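# Estate charge on a new-build: can it be bought out, and does it put buyers off?

Posted in Buying and Selling

**Booker Whitlock**

We are halfway through buying a four-bedroom detached house on the Plarosia development. It is freehold, finished two years ago, and the sellers are moving for work. The survey came back clean apart from a slipped tile and some sealant missing round a bathroom window.

The problem is the estate charge. The particulars said "a modest annual contribution to upkeep of shared areas". The pack from the managing agent, Mollel, gives the figure as £1,408 for the current year. The year before it was £1,180. I have asked what changed and been told there was "an adjustment to the reserve". There are 212 houses on the estate and the money goes on the grass, the pond, two play areas and the roads, which the council has not adopted.

Our solicitor says the transfer deed contains a rentcharge and that the lender may want a deed of variation before it will release the money. She has written to Mollel twice and had one reply, asking for a fee.

What I would like to know:

- Can we pay a lump sum and be rid of the charge?
- Is there a limit on how much it can go up?
- Is it going to be a problem when we come to sell?
- Is it reasonable to ask the sellers to take something off the price?

We like the house. It has a proper dining room, which we have wanted for years, and the garden gets the evening sun. My wife has already decided where the big round table is going. I don't want to lose it over this but I don't want to be stuck with it either.

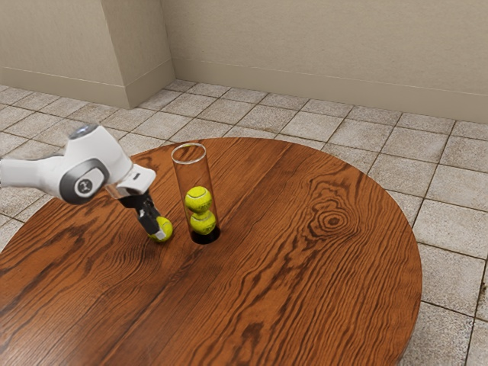
*Round wooden table, tennis ball over it, two more in the glass cylinder.*

Should add that we are in England, as I know the rules are different in Scotland. We have been given until the end of December to exchange.

---

**Nenus**

I have lived on an estate with one of these for nine years and was a conveyancing clerk before that, so some of this is from work and some from paying the bills.

On buying it out: probably not. There is an old type of rentcharge, usually a few pounds a year, which you can redeem by paying a set sum. Yours sounds like an estate rentcharge, there to pay for upkeep, and the redemption scheme doesn't cover those. Ask your solicitor to confirm which kind it is from the deed itself. Don't rely on what the agent calls it.

On limits: read the schedule in the transfer. Some deeds tie the increase to an index. Most that I saw simply said the owner pays a fair proportion of the costs, with no cap. If yours is the second sort, the protection you have is that the costs are supposed to be reasonable, and freeholders have had a harder time challenging them than leaseholders. The law in this area has been changing, so get the current position from your solicitor and don't go by forum posts, including mine.

The lender point is the one I would deal with first. Under the old law, if a rentcharge went unpaid for as little as 40 days, the person owed the money could in some cases take a lease over the house. Lenders do not like that. The usual fix is a deed of variation saying they must give the lender notice before doing anything, or that they won't use that power at all. The seller normally pays for it. Your sellers must have had a lender who accepted the title two years ago, so ask how it was dealt with then. There may already be a deed sitting in somebody's file.

Ask for these as well:

1. The last three years' accounts, or as many as exist. On a two-year-old estate there may be only one full set.
2. The budget for next year.
3. The balance of the reserve fund and where it is held.
4. Whether the builder has handed over to the management company, and if not, when it will.
5. Whether there is a road agreement with the council and a bond behind it.

Number 5 matters more than people think. If the roads are going to be adopted, a good part of the future cost goes away. If they aren't, then in fifteen or twenty years your 212 households are paying to resurface them.

On selling: it slows things down. My neighbour's sale took seven weeks longer than it should have while everyone waited for the management pack. It did sell, at the price she wanted.

---

**Buronik**

Walk away. These charges are a scam and they only go up. My brother in law pays for a pond he can't even see from his house. The council should do it, that's what council tax is for. Buy something older.

> **Nenus:** Older houses on private roads have the same issue, and often with less paperwork. It's worth checking whatever you buy.

---

**moss_lane_end**

Agree with most of what Nenus put. On your last question, yes, ask for a reduction, but base it on something. "The charge is too high" won't get you far, as the sellers will say it was in the particulars. "The charge has gone up by £228 in a year and your agent described it as modest" is a better starting point. We did something similar and got the sellers to pay the deed of variation, the pack fee and the following year's charge in advance. No change to the price itself, but it saved us a fair bit.

Also ask for a retention. Mollel may send a balancing bill after the year end for a period when you didn't own the house. Your solicitor can hold back a sum from the sellers on completion to cover it, and whatever is left goes back to them. Ours held £50 at first, which was useless, and we had to push for more.

One practical thing. Go and look at the estate on a weekday morning and again after heavy rain. See if the grass has been cut, if the drains round the pond are clear and if the play equipment is in one piece. You will learn more from that than from the accounts. If you meet anyone out walking a dog, ask them what they think of the agent.

---

**Booker Whitlock**

Thanks both. I have spoken to the solicitor this morning. It is an estate rentcharge, there is no cap, and no deed of variation was done last time because the sellers bought with cash. So that is one mystery solved. She is drafting one now and the sellers have agreed to pay for it.

The accounts have been requested again. The roads are under an agreement with the council but she is still waiting to see whether the bond is in place. I'll post again when I hear.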